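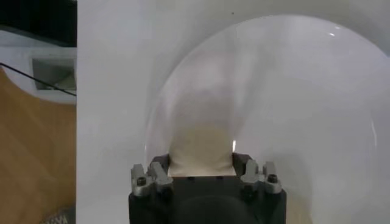

Planning the Equipment Budget for a Two-Arm Kitchen Bench

The Rircombe bench has reached the stage at which its equipment list must be settled, and I have been asked by several readers to set out how the budget was drawn up. The figures were submitted in December and approved with few changes. I record the reasoning in this post for the benefit of other groups that are preparing a similar request, in particular those that have bought industrial arms before and have not yet bought anything intended to work with food and household cookware.

The bench is used for handling tasks of the kind found in a small kitchen. Steamed dumplings are the current subject. They are soft, they are light, and they must be placed inside a vessel with a raised rim, so they make considerable demands on a gripper for a modest outlay on materials.

What the Request Covered

The request was divided into 27 lines. Most were small: cables, fasteners, spare fingertips, cookware, cleaning supplies. The larger sums fell under arms, grippers, wrist cameras and the annual support contract. I would recommend that any group keep the small lines separate on paper, even where the finance office would accept a single figure for consumables. When the Rircombe request was reviewed, every question concerned an item that had been grouped with something else.

Two suppliers were invited to quote. Sotard offered the arms and grippers as one package, with installation included. Tristico quoted for the grippers alone, at a lower unit price and with a longer delivery time. We chose the package. The difference in price was real, but the Tristico quotation left mounting plates and wiring to the buyer, and our staff hours for December were already committed.
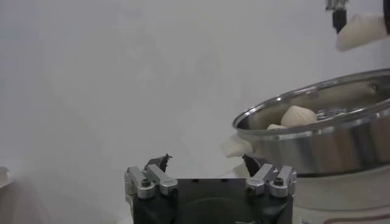
Posted by the author of the Shetty Bench Notes
18 Apr 2022
Filed under: Equipment, Planning

One Arm or Two

The question raised most often during review was whether a second arm could be deferred to the following year. It is a fair question, as the second arm and its gripper account for the largest single increase in the request. Our position was that the steaming task should be planned for two arms from the beginning. A dumpling has to be brought in over the rim of the pot and set down among others, and we wished to have a second gripper available at the side of the appliance during that work.

There is also a matter of cost over time. Installing two arms in one visit requires one calibration, one safety review and one period in which the bench is closed. Deferring the second would have meant paying for each of these again. We placed both calculations side by side in the request, and I believe this table did more to secure approval than any of the text around it.

Fingertips and Spares

Fingertips should be budgeted as consumables. We allowed two spare sets for each gripper and will probably ask for more next year. Dough leaves residue, and cleaning takes longer than one expects when the work is repeated through the day. Fasteners deserve a line of their own as well. Please check the bolt sizes before ordering, and order the matching hex keys at the same time — ours arrived a month after the bolts.

Cookware

Cookware was the least expensive part of the request and the part that received the least thought, which I regret. A polished steel pot gives strong reflections, and a clear domed cover adds its own. Both are ordinary kitchen items and both belong on the bench, but hours must be set aside for adjusting the lighting and reviewing the camera views. We had entered no hours for this. The revised plan carries them under setup.

Items Still Open

The support contract with Sotard is due for renewal in December, and the terms for replacing a gripper outside the warranty period have not been agreed. A second appliance base has been requested and is awaiting a price. The blank form we used for the request can be supplied to other groups on application to the Rircombe office.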